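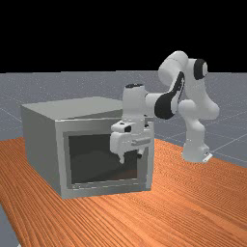

Koltton Benchtop Ovens for Shared Kitchens

Product range: Commercial kitchen, small appliances
Availability: Stocked at Derkbridge; other branches to order

The Koltton range is intended for staff rooms, community halls, school canteens and other places where one oven serves many people over the course of a day. Each model sits directly on a bench or table and requires no built-in cabinetry.

Models

Koltton 16 — 16 litre cavity, dial timer, one wire rack
Koltton 20 — 20 litre cavity, dial timer, two wire racks
Koltton 20 Zusto — as above, with the Zusto keypad and a child lock

All models operate from a standard 10 amp power point. Extension leads and multi-outlet boards must not be used.

Placement

The bench must be level and able to bear the weight of the oven when fully loaded. A clearance of 10 centimetres is required at the rear and on both sides. Nothing should be stored on top of the cabinet while the oven is in use, including tea towels and paper goods. Where an oven is to be placed beneath a shelf or cupboard, customers are asked to supply a sketch of the space with their order.

Cleaning and care

The oven should be unplugged and allowed to cool before cleaning. Wipe the interior with a damp cloth and mild detergent. Abrasive pads will mark the enamel and are not recommended. Racks may be washed in a dishwasher; the crumb tray should be washed by hand.

Delivery and warranty

Metropolitan orders received before noon on Tuesday are delivered the same week. Regional orders travel with Alcaraz Freight and may take longer. Old appliances can be collected at the time of delivery if this is requested when ordering.

The warranty period is 3 years for parts and labour. Door seals, globes and racks are treated as consumable items and may be purchased separately through the spare parts counter.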